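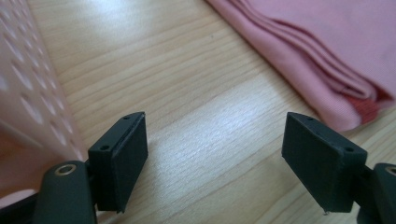 Dark green fingers, pale wood.

Sunday, November 24, 2019
by Jade Goodall

Saw the new restoration of The Pledow Light last night at the Ashworth in Hurkdale. I went in doubtful and came out about the same, with a sore neck, the second row being all that was left by the time Lacey had parked.

The program notes call it a lost classic. I wish people would be more careful with both words. It wasn't lost, for a start. I had it on a tape recorded off late night television, commercials and all, and I can't have been the only one. As for classic, it is an 80 minute lighthouse picture with one very good storm and a lot of men in oilskins explaining the plot to each other. I like it fine. I've liked it since I was in school. But the woman who introduced it talked as if we were about to see the ceiling of a cathedral, and I could feel the whole room deciding in advance to be moved.

Zandent did the restoration and they had a short film before the main one to tell us how hard they worked. Split screen, before and after, with the before side looking worse than any print I ever saw. I would love to know where they found it. My tape looked better than that, and my tape had been through a flood.

So, the picture itself. The night scenes are too bright. I'm sure of this one. When the keeper goes down to the rocks you used to see only the lantern and a bit of his sleeve, and you didn't know who was waiting until he spoke. Now you can see the brother standing there from the moment the door opens. You can see his buttons. Lacey Hartley says the old prints were just dark because they were worn out, and that I fell in love with the damage. Maybe so. She had never seen it before and she jumped when he spoke anyway, so perhaps the scene can take it.

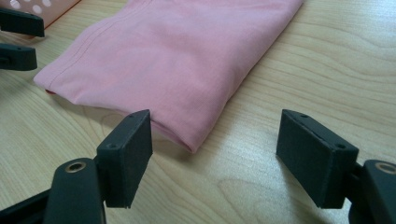
The faces bother me more. Everyone has been scrubbed. The mother is supposed to have spent thirty years in the wind and she has skin like a bar of soap. I leaned over and said this to Lacey and got shushed from behind, fairly.

The sound I will give them. I heard lines I had never made out before, including the one on the stairs, where I always thought she said "leave it to your father" and it is "leave it for your father." That changes the ending for me, or it might. I want to hear it again before I decide. If she is leaving the money for him, then she thinks he's alive, and the last shot of her at the window isn't grief at all. Or the writers didn't care which word she used. That wouldn't surprise me either.

They also put back 3 minutes that were cut before release. Two of them are a man selling fish. Somebody cut those for a reason and I think that somebody was good at the job.

Big applause at the end. I clapped too, for the storm. In the lobby they had the box set for 33 dollars, numbered, only 1000 made. I asked the boy at the table whether the old version was on it, for comparison, and he said he thought so but it was sealed and he couldn't check. I read the back twice. It doesn't say. Didn't buy it.

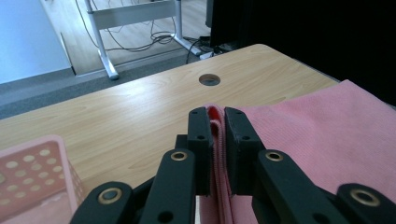
Pink cloth, held at the fold.

Lacey wants to go again Tuesday for the second feature, a submarine thing that is also lost and also a classic. I said yes, if we leave early enough to get the aisle. Must look for the tape before then and check the stairs.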